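Can they do the shopping yet?

I've been pestering friends with this question since July, when Radka Stojanović let me spend a day watching robots have a go at ordinary errands. My list had 16 chores on it, everything from folding towels to sorting screws, and the one I came home raving about was the dullest of the lot: picking DIY bits off a pegboard and putting them in a basket.

I know! But think about what your own hand does with a packet on a hook. You lift, you wiggle, you pull it towards you, and all the while you're wondering what's for tea. A machine has to work out every bit of that, and a floppy card is a very different customer from a fat paint roller.

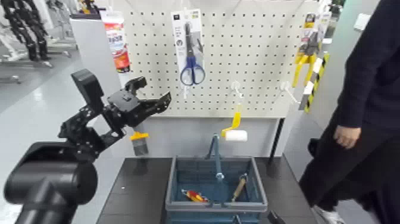
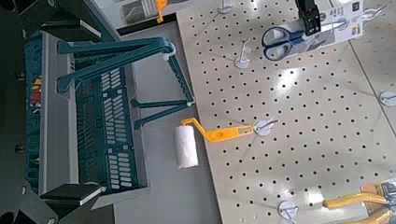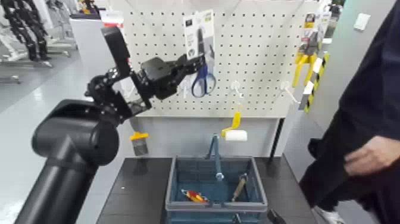
Scissors, paint roller and a blue-green basket: the hardware shelf, from three viewpoints.

So, yet? For a tidy shelf with things spaced well apart, I'd say we're getting close, and I'm properly excited about it. My kitchen drawer is another matter (29 utensils, all tangled, I counted). Radka gives it 10 years before anything sorts that out. I've told her I'm hoping for less, and I'll be back with the towels next time.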